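关于我们

首页 > 公司概况 > 关于 Zutier

公司简介

Zutier 从事食品与饮料加工企业的低温余热回收,业务包括余热资源测试、系统方案设计、换热与热泵机组的成套供应、现场安装指导、调试以及投运后的数据跟踪。服务对象为屠宰以外的中小型食品工厂,以豆制品、乳品、啤酒、果蔬罐头、方便食品和中央厨房为主。

这类工厂的用热特点比较接近:蒸汽由自备锅炉或园区管网供应,真正需要蒸汽温度的工序有限,大量热量最终用于清洗、预热、巴氏杀菌和烫漂,所需介质温度在中低温区间。与此同时,清洗排水、杀菌冷却水、制冷机组冷凝热和锅炉排烟又在较低温度下持续排出热量。两端同时存在,但时间上错开,水质上互不相容,管路往往分属不同车间。我们的工作集中在这段错位上。

公司下设测试部、工程设计部、设备制造部、现场服务部和数据组。设备制造部与测试部同址,厂房建筑面积 2777 平方米,内设装配区、水压试验区、电控柜装配间和一座热工试验台。设计部与数据组在同一建筑的二层。

业务范围

一、余热资源测试

对排水、冷却水、冷凝热、排烟和干燥排风进行连续监测,记录流量、温度、电导率、悬浮物及启停规律。测试周期按客户的生产排班确定,至少覆盖一个完整的生产与清洗循环。季节性产品(如罐头类)应在产季内测试,非产季数据仅用于估算管网散热。

测试采用外夹式超声流量计和贴片式温度传感器,一般不需要停产开孔。管道衬里、结垢严重或满管条件不满足时,改用明渠流量计或容积法,报告中会注明所用方法及其不确定度。

测试报告包含逐时热量曲线、冷热源匹配图、可回收热量区间以及不建议回收的热源清单。后一部分常被客户略过,但对投资判断有直接影响。例如含油量高、间歇排放且单次水量很小的设备清洗水,换热器清洗费用可能超过回收热量的价值,我们会在清单中列出并说明依据。

二、系统方案设计

方案设计从用热侧开始。先核实各工序要求的最低温度,再确定是否存在以高温介质供应低温需求的情况,之后才讨论回收设备。部分工厂在调整了供热温度、补齐疏水阀和保温之后,余热回收系统的规模可以缩小,个别项目不再需要热泵。

设计文件通常包括:

工艺流程图与管道仪表图
热平衡计算书
缓冲水罐容积计算书
换热器选型表(含污垢系数取值说明)
设备平面布置图
电气一次图、控制点表及控制逻辑说明
与原有锅炉、软水站、制冷站的接口清单
施工期间停水、停汽的时段安排

缓冲水罐的容积是方案中争议最多的参数。罐体偏小,排水高峰时热量溢流;罐体偏大,占地和散热增加,低负荷时段罐内温度难以维持。我们按逐时曲线计算,不采用按日产量套系数的做法。场地受限时可用多罐串联,罐间连接方式应保证分层不被进水扰动。

三、设备成套

Trorkon 是公司自主设计的撬装式余热回收机组系列,将宽流道换热器、自动反冲洗装置、循环泵组、水源热泵和控制柜安装于同一底座。标准型单台额定制热量 562 kW,供水温度最高可达 104℃(承压运行,热源侧温度需满足选型表要求)。实际供热量受热源温度、供水温度和结垢程度影响,订货前应提供测试数据,缺少测试数据的询价只能给出预算价格。

机组目前分为 2 种配置:

Trorkon W 型,热源为含悬浮物的工艺排水,前端带格栅与旋流分离,换热器流道可拆卸清洗;

Trorkon C 型,热源为制冷机组冷凝热或洁净冷却水,无前处理单元,换热器为钎焊板式或壳管式。

两种配置的控制柜相同,备件清单中泵、阀、传感器和控制模块通用。换热器板片与密封件不通用,报修时请提供铭牌上的完整型号。

机组不适用于以下场合:热源含有挥发性有机溶剂;热源氯离子浓度超出选型表所列材质上限;安装位置有爆炸危险区域划分要求;用热侧为直接接触食品的蒸汽。上述场合请单独联系设计部。

四、调试与数据跟踪

调试分为冷态、热态和带负荷三个阶段。冷态阶段核对转向、阀位、联锁和通讯;热态阶段核对温度测点偏差与换热端差;带负荷阶段在正常生产条件下进行,由客户生产部门配合提供排班。调试记录由双方签字后归档,原件留客户处。

投运后,机组运行数据可上传至公司数据平台,也可只保存在客户本地。选择本地保存的客户,每季度导出一次数据即可获得同样的分析报告。平台显示瞬时制热量、累计热量、热泵性能系数、换热器端差和反冲洗次数。端差是判断结垢的主要依据,建议客户的设备人员优先关注这一项。

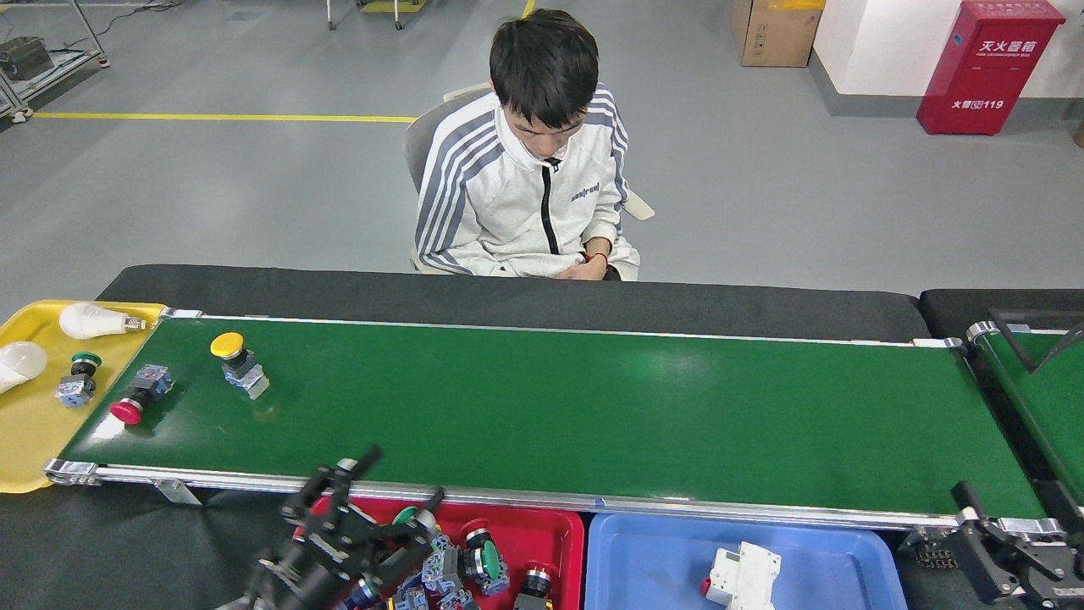
绿色输送带后的座位

技术路线说明

关于换热器形式

食品工厂排水的主要困难在于悬浮物、油脂和蛋白质。普通板式换热器传热系数高,流道窄,用于豆制品黄浆水或乳品清洗水时堵塞较快。壳管式换热器耐堵,体积大,端差也大。宽流道板式换热器介于两者之间,是 W 型机组的基本选择。

蛋白质类污垢在受热壁面上会变性附着,在冷却过程中附着较轻。余热回收时排水处于被冷却一侧,附着速度低于加热工况,但油脂在温度降低后凝固,会带来另一类问题。因此 W 型机组对排水出口温度设有下限,具体数值依据油脂种类在调试时设定。客户为增加回收量而自行调低该下限的,反冲洗频次会明显上升,请先与现场服务部沟通。

关于食品安全隔离

排水与工艺用水之间必须有中间回路。我们的全部方案均采用双重隔离:排水侧与中间水之间一道壁面,中间水与用水侧之间一道壁面。中间回路设压力监测,压力关系按用水侧高于中间回路、中间回路高于排水侧配置。压力次序异常时,机组关闭用水侧出口阀并报警,恢复需由授权人员在控制柜现场确认,平台端不开放远程复位。

用于清洗站补水预热时,加热后的水仍应按客户原有的水质管理程序检测。余热机组不承担消毒功能,供水温度达到某一数值也不能替代杀菌验证。

关于与锅炉的配合

余热系统投入后,锅炉负荷下降,部分锅炉会进入频繁启停区间,排烟损失和吹扫损失增加。方案阶段需要核算锅炉的最低稳定负荷,必要时调整燃烧器、更换小容量锅炉或错开使用时段。只计算余热系统回收量而不核算锅炉侧变化,得到的节能量偏高。我们的报告以燃料计量表读数为最终依据,热量表读数作为校核。

关于热泵工质

不同温度段选用的工质不同,选型表中列有充注量、安全等级与机房通风要求。工质具有可燃性的机型,机房应设泄漏探测与事故排风,土建条件在设计交底时提出。旧厂房改造项目中,机房通风条件不足的情况较常见,建议在签订设备合同之前完成现场核查。

Grisesness 项目

Grisesness 是公司内部的长期研究项目,内容为食品工厂排水中油脂在换热壁面上的凝固与剥离。项目起因是早期几台机组在冬季出现端差快速上升,反冲洗无效,拆开后壁面为一层均匀的固态油脂,前端格栅和旋流分离对其没有作用。

项目在热工试验台上搭建了一条循环回路,使用配制水样,控制油脂浓度、流速和壁温,记录附着层热阻随时间的变化。已完成的部分包括单一油脂的附着特性、流速对剥离的影响以及热水脉冲冲洗的效果。混合油脂和含表面活性剂水样的试验仍在进行。清洗剂残留会改变附着状态,而各厂清洗剂配方差别较大,这部分数据的可推广性有限,目前不用于选型。

已应用于产品的结果有一项,即热水脉冲冲洗程序。程序在端差达到设定值时,用热泵自身制备的热水对排水侧流道进行短时反向冲洗,冲洗水回到排水缓冲罐。该程序从控制软件当前版本起作为 W 型机组的标准功能提供,旧机组升级控制软件后可启用,需同时加装一只三通阀。

Chraibi 试验站

Chraibi 试验站设在一家豆制品工厂的污水处理区旁,用于 W 型机组的长周期运行试验。站内取用该厂煮浆冷却水与清洗排水,机组产出的热水返回厂内泡豆和设备清洗工序。工厂的生产不依赖试验机组,试验停机时由原有蒸汽加热器供热。

试验站的主要工作包括:

板片材质与表面处理的对比
密封件在清洗剂条件下的老化
旋流分离器分离效率的现场测定
传感器漂移记录
控制软件新版本在发布前的连续运行

控制软件的新版本须在试验站连续运行 104 天且无未解释停机,方可进入发布流程。中途因软件原因停机的,修正后重新计时。因停电、停产等外部原因造成的停机不重新计时,但要在记录中写明起止时间。

试验站每年 7 月停机检修,期间不接待参观。其余时间参观须提前预约,进入厂区应遵守工厂的卫生与安全规定,雨靴与工作服由试验站提供。站内不允许对工厂生产区域拍照。

质量与检验

每台机组出厂前完成以下检验:承压部件水压试验、制冷回路保压与检漏、绝缘与接地测试、控制点逐点核对、额定工况下的热工试验。热工试验受试验台容量限制,大型机组采用部分负荷测试加计算校核的方式,检验报告中会标明测试点与计算点。

焊缝检验按图纸要求执行,检验等级标在图纸右下角的技术要求栏。客户要求提高检验等级的,应在合同技术附件中写明,制造开始后再提出将影响交货期。

测温元件出厂前成对标定。端差计算对温度偏差敏感,两只传感器各自合格、偏差方向相反时,计算出的端差仍可能没有参考价值,因此更换时须成对更换,备件也只成对供应。

不合格品处理记录保存在设备档案中。客户可凭机组编号查询本机组的检验报告、不合格品处理记录和软件版本历史。

合作方式

公司提供以下合作方式,客户可根据自身的资金安排和技术力量选择。

设备采购:客户自行设计或委托第三方设计,我们供应机组并指导安装。设计文件中的热源数据由客户负责,我们对选型结果进行复核,复核意见以书面形式提供。

工程总包:由我们完成测试、设计、供货、安装和调试。土建、消防和配电增容一般不包含在内,可由客户指定单位承担,接口以接口清单为准。

能源服务:由我们投资建设,客户按热量表读数支付费用。此方式对生产稳定性有要求,产量波动大或搬迁计划未定的工厂不适用。热量单价与燃料价格的联动方式写入合同,计量表由双方认可的机构检定。

不论采用何种方式,测试环节均不可省略。客户已有监测数据的,经测试部核对仪表位置、量程和检定状态后可以采用。

常见技术咨询

排水温度较低的工厂能否做余热回收?

排水温度只是条件之一。温度较低但水量连续、水质稳定、用热点距离近的热源,回收条件可能优于温度较高但间歇排放的热源。请先填写热源登记表,测试部据此判断是否需要现场测试。

机组能否露天安装?

标准机组按室内环境设计。露天安装需增加防雨罩、电伴热和控制柜加热除湿,防护等级另行确认。冬季有冰冻的地区,长时间停机应排空全部水路,排空步骤见操作手册附录。

回收后排水温度下降,是否影响污水处理站?

有影响。采用厌氧或好氧生物处理的工厂,进水温度过低会降低处理效率,夏季则可能因进水降温而受益。方案阶段应由污水处理站运行单位给出可接受的进水温度范围,机组控制程序可据此设定旁通。没有取得该范围的项目,我们不进入施工图阶段。

原有蒸汽加热器是否可以拆除?

建议保留。机组检修、热源中断和产量突增时需要备用热源。保留的加热器应定期投用,以防阀门卡死和凝结水管路腐蚀。

控制系统能否接入工厂现有平台?

控制柜提供通用的工业通讯接口,点表随设备交付。只读接入可直接配置。需要写入控制参数的,应在技术协议中逐点列出,隔离压力联锁、高压保护和排水下限温度等参数不开放写入。

反冲洗水去向如何?

默认回到排水缓冲罐,随后进入工厂污水系统。反冲洗会使排水悬浮物浓度短时上升,污水站有在线监测的,应将反冲洗时段避开其采样时刻,或在缓冲罐后设均质段。

资料索取

网站资料下载栏目提供以下文件:热源登记表、Trorkon 选型表、机房土建条件图、操作手册(公开版)、维护记录表。操作手册完整版含控制参数说明,仅向已交付机组的客户提供,索取时请注明机组编号。

选型表中的数据为标准工况数值,非标准工况应使用修正曲线。曲线范围以外的工况不可外推。

向我们发送现场数据时,请保留原始采样间隔,不要预先做平均处理。文件采用逗号分隔文本格式,时间列使用当地时间,并注明仪表型号与安装位置。仅有截图或纸质抄表记录的也可以提交,处理时间会相应延长。

联系与报修

技术咨询、测试预约、备件订购和报修均通过网站服务栏目提交。报修时需提供机组编号、控制软件版本、报警代码、报警前后的端差曲线以及当时的生产状态。隔离压力报警应首先关闭用水侧手动阀并停用加热后的水,再提交报修,不得以短接方式解除联锁。

备件按常用件和定制件区分。密封件、传感器对、泵机封和控制模块为常用件;板片组、三通阀组件和分离器内件为定制件,订货前请核对图号。

本页内容更新于 2023年3月30日。产品参数如有变动,以当期选型表和双方签订的技术协议为准。

相关栏目:产品中心 | 试验站参观预约 | 资料下载 | 备件订购 | 报修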